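Ramp and cabin readiness checklist, with inspector's comments
Zirkis Air Charter, Phelan Field base
8 min read

Covers the light jet and turboprop side of the operation. The crew or duty lead fills in the short form before each charter, and the base inspector goes through the long version every month. What follows is the long version for October, with comments left in where an item was marked down or where the wording has caused trouble before.

Marks used: S (satisfactory), A (attention needed, fix before next audit), U (unsatisfactory, fix before next departure), N/A.

1. APRON AND PARKING

1.1 Stand markings visible and not worn through – A
Stand 2 lead-in line is faded from the hangar corner to the nosewheel stop. Readable in daylight. At night with rain on the surface it is hard to pick out. Repaint requested from the airfield.

1.2 Stand clear of loose objects – S
Walked twice, once before the morning departures and once after the fuel truck left. One cable tie and a piece of speed tape picked up. Both logged in the debris book. Please keep writing these down even when they are small. The book is how we found the broken latch on the baggage cart last winter.

1.3 Chocks in place, both main wheels and nosewheel – S
The rope on one pair is fraying and should be replaced when the next order goes in.

1.4 Cones set at wingtips and tail – U, corrected on the spot
Tail cone missing on the turboprop. It had been moved for the tug and not put back. Duty lead replaced it while I was there. Whoever moves a cone puts it back.

1.5 Tow bar condition, shear pins, head fitting – S
Spare pins are in the marked drawer. The Semura tow bar fits the light jets only. The label on it has been renewed and is now on both sides.

1.6 Ground power unit: cable, plug, emergency stop – S
Stop button tested with the unit running and no aircraft connected. Cable sheath good along the full length.

2. FUELING

2.1 Bonding cable attached before the hose – S
Observed on one uplift. Correct order both on and off.

2.2 Fuel grade confirmed by crew and fueler – S

2.3 Uplift agrees with the tech log – A
Ticket for the second uplift reads 437 liters, tech log reads 400. The crew had written down what they ordered and did not change it after the fueler topped off. Gauges agreed with the ticket and the load sheet was done from the gauges, so the departure was within limits. Copy the number from the ticket, every time.

2.4 Fire extinguisher within reach and in date – S

2.5 Spill kit complete – A
Seal broken, two absorbent pads short. Restock and reseal. A kit with a broken seal is treated as incomplete until somebody has gone through it.

2.6 No passengers on board during fueling unless the procedure is in use – S
Not observed this time. Records checked for the month and all in order.

3. EXTERIOR

3.1 Covers, plugs and pins removed and stowed – S
All carried on board in the forward locker. The red streamer on one pitot cover is down to a few threads. Replace the streamer or the whole cover, but don't tie on a piece of something else.

3.2 Tires: wear, cuts, pressure – S
Left main outer on the turboprop is getting close to limits. Maintenance has it on the list for the next wheel change.

3.3 Doors and service panels latched – S
Push each one by hand. The water service panel can look shut when only one latch has caught.

3.4 Static wicks, lights, antennas – S

3.5 Baggage door seal – A
Small tear at the lower rear corner. Deferred correctly, paperwork seen.

4. CABIN AND STOWAGE

4.1 Emergency exits clear, placards readable – S
A garment bag is still being hung near the overwing exit on some flights. It was not there during this inspection, but two crew mentioned it. Use the forward closet.

4.2 Life vests, one per seat plus spares – S
Every pouch opened and dates checked. The infant vests are in the aft drawer with the demonstration kit, and the drawer label now says so.

4.3 Seat belts and shoulder harnesses – S
Aft-facing seat on the left is slow to retract. Works, but ask for it to be cleaned.

4.4 Drawers and lockers latch under load – A
Galley drawer with the glassware opens with a firm pull when latched. Move the glassware down one level until the catch is replaced.

4.5 Portable oxygen, first aid kit, torches – S
First aid kit seal number matches the log. Torch in the cockpit is dim and has new batteries on order from stores.

4.6 Cabin fire extinguisher and smoke hoods – S
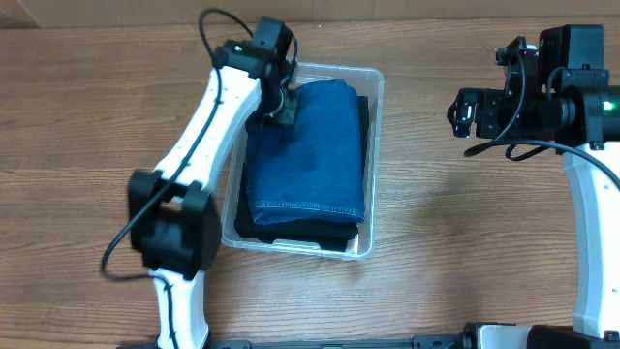
4.7 Soft goods and crew spares stowed in closed or restrained containers – A
Blankets and pillows are in the aft locker and were packed well, but the crew overnight clothing was in an open shopping bag on top of them. It slides as soon as the aircraft pitches up, and it hides the locker placard. Folded clothing in a clear plastic bin is what we want to see, with a strap over the top once it is in the locker, because the contents can be checked without unpacking anything. Bins go on the locker floor, never on a seat. Anything left over goes in the baggage hold and is added to the load sheet.

4.8 Baggage compartment net and weight placard – S
Placard limit is 500 pounds. Net hooks all present. Skis and golf bags count toward the limit the same as everything else, and the crew should ask the client for the weight ahead of time. Two flights this season had bags turn up that were not on the booking. In both cases the crew weighed them on the hangar scale before loading, and that was the right call.

5. PASSENGER HANDLING

5.1 Route from lounge to aircraft marked and lit – S
One lamp out by the side gate at the evening check. Reported.

5.2 Passengers escorted at all times airside – S
Good on all movements seen. Keep the group together even when one person wants to stop for photographs. Where a client brings a driver airside, the driver needs an escort too, and the car stays behind the white line until the props or engines have stopped.

5.3 Safety briefing given before engine start – S
Clear and complete. The door operation part was done at the door, with the handle in view, and I would like to see the other crews do it that way.

5.4 Passenger names checked against the list – S

5.5 Pets: carrier or harness, form signed – N/A
No animals carried during the inspection. Forms for the month are on file. One is unsigned and has gone back to sales.

6. DOCUMENTS

6.1 Certificates and insurance on board, in date – S

6.2 Checklists at current revision – A
The turboprop had the current card on the left side and the previous one on the right. The only change is to the de-ice item, but both must match. Old card removed and destroyed.

6.3 Tablet charts current, backup tablet charged – S
Backup was on charge in the office and not on the aircraft when I started. It was on board before departure. It needs to live on the aircraft and be charged there.

6.4 Crew duty records complete – S
The Juvar rostering file and the paper record agree for every crew I sampled. Late finishes are being entered the same night, an improvement on the summer.

6.5 Defects raised, deferred and closed correctly – S
Handwriting on two entries needed a phone call to work out. Block capitals, please.

7. HANGAR AND STORES

7.1 Floor clean, walkways free – S
Drip tray under the jet was nearly full. Emptied.

7.2 Tool control board complete at close of shift – S

7.3 Chemicals in the cabinet, data sheets to hand – A
De-ice fluid container left beside the cabinet. The lid was on. It goes inside, on the bottom shelf.

7.4 Hangar door interlock and warning sounder – S
Sounder is quieter than it should be with the heaters on. Contractor to look at it on the next visit.

7.5 Eye wash bottles in date – S

ACTIONS CARRIED FORWARD

Stand 2 line repaint – airfield, chased by duty lead
Spill kit restock and reseal – stores
Baggage door seal – maintenance, within the deferral period
Galley drawer catch – maintenance
Strap for aft locker, both aircraft types – stores
Fuel ticket and tech log entries – crew notice to go out, spot checks next month
Checklist revision check – added to the short form under item 6
De-ice fluid storage – closed at time of inspection

Item 1.4 was closed on the spot and does not carry forward, though it stays on the record as a U. Next month's inspection will start with the evening departures so that the apron lighting can be looked at properly. Short forms should be in the tray by 6 p.m.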